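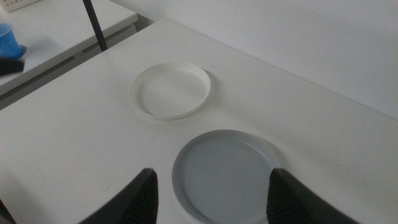 Minutes of the gripper comparison meeting
Date: May 20, 2026
Place: Prikell workshop, upstairs room
Present: bench group, controls group, one guest from Chamoun by phone
Apologies: purchasing

1. Minutes of the previous meeting
Accepted with one correction. The finger pads ordered from Dorano are the ribbed ones and not the smooth ones, as it was written by mistake.

2. Plate trials, status
The bench group reported on the two candidates, the Avton gripper and the Dorano gripper. Each of them is to make 200 grasp attempts on the shallow plates, in series of 20. The Avton has finished all series. The Dorano has 3 series still to do, and for this reason no final comparison was made today.

The discussion was mainly about the rim. The bench group finds that the approach height has more influence on the result than the closing force. If the fingers come too low, they touch the table before they close. If they come too high, the pads hold only the upper part of the rim and the plate can turn. The controls group asked that the approach height is written in the log for every attempt, also for the good ones. Agreed.

3. Wrist camera
The controls group has the opinion that the white plate on the white table is the difficult case for the detection. The edge of the plate is found mostly from its shadow, and when the light is weak the outline becomes unstable. The tinted plate is easier. 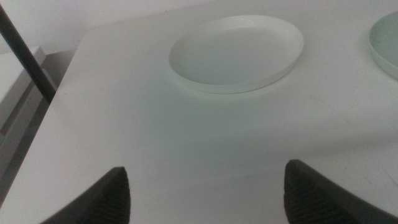
Figure 1. Wrist camera view with open fingers, white plate near the centre and tinted plate at the upper right.

It was proposed to put a dark mat on the table. The bench group was against it, as the customer's tables are also white and the trial should stay close to the real use. After some discussion it was decided to keep the table as it is and to add one lamp at the side. The colour balance of the camera will be fixed by hand, so that it does not change between series.

The guest from Chamoun asked if the fingers hide too much of the view when the gripper is fully open. The controls group answered that they take a good part of the lower image, but the target plate stays visible until the last part of the approach. For the final centimetres the controller uses the last good position. This is the same for both candidates.

4. Controller
The new controller version was tried on the Avton only. The closing movement is smoother, but the start signal comes with a delay that was not there before. The supplier has been informed. Until there is an answer, both grippers will run with the old version – otherwise the numbers cannot be compared.

5. Costs
Spare pads for the Dorano are more expensive than in the first offer. Purchasing will ask for a new offer in writing. The budget line for this year is open until October.

6. Actions
Bench group: finish the Dorano series with the old controller version.
Bench group: install the side lamp and note its position on the drawing.
Controls group: add the approach height to the log sheet.
Controls group: follow up the delay with the supplier.
Purchasing: new offer for the pads.

7. Other business
The guest from Chamoun would like to see cups included in the next trial. The group is in favour, but only after the plates are finished.

Next meeting: to be called when the Dorano series are complete.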